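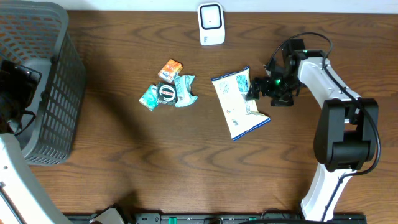

About Ornon

Ornon makes crossword puzzles and mails them to people. We work out of two rooms in Jirnside, and we have 2,969 subscribers, a number that goes up every winter and sags in the summer, when people apparently find other ways to be annoyed.

We put out two titles. Onishi is the gentle one, 28 pages, with clues you can finish over breakfast if breakfast is long. Rukia is the other one. It has the same number of pages and a much fatter mailbag, most of it about the clues in the bottom right corner. We read all of it. We have changed our minds twice.

Every puzzle is written by a person and then solved by a different person before it goes to print. The second person is allowed to be rude in the margins, and the margins are kept — a few of the better remarks have ended up as clues.

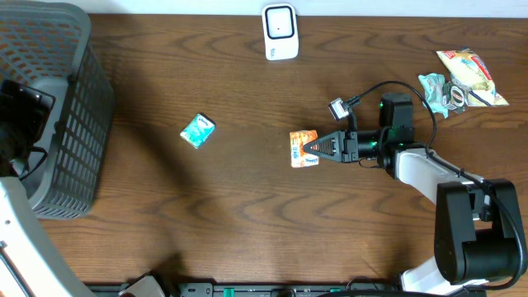 Why don't you print the answers in the same issue?

We used to, and people looked. Answers now come one issue later, on the inside back cover. If you can't wait, write to us with the clue number and we'll send you a hint, which may or may not help.

Our house rules are short. No word appears in a grid unless somebody in the office has used it out loud. River names are rationed. We don't use the three-letter sea bird, and we'd like other puzzle makers to think about their own reliance on it.
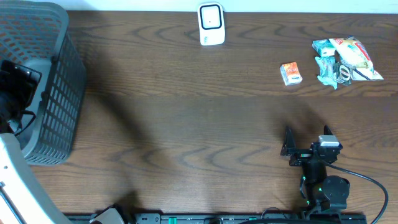
Yuto Koyama wrote in March to say that 14 Across in the last Rukia was unfair, that he had solved it anyway, and that he would like both facts printed. He has also renewed.

Subscriptions run for a year and start with the next issue. Back issues are sold in pairs, one of each title, for as long as we have them.

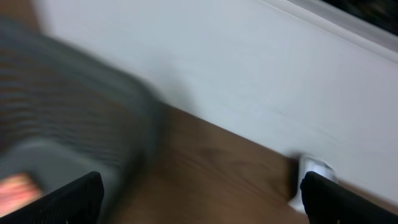 By the wall, Jirnside.

To subscribe, complain or send in a grid of your own, use the form on the contact page. Please draw grids in pen.

Page updated 2024-04-16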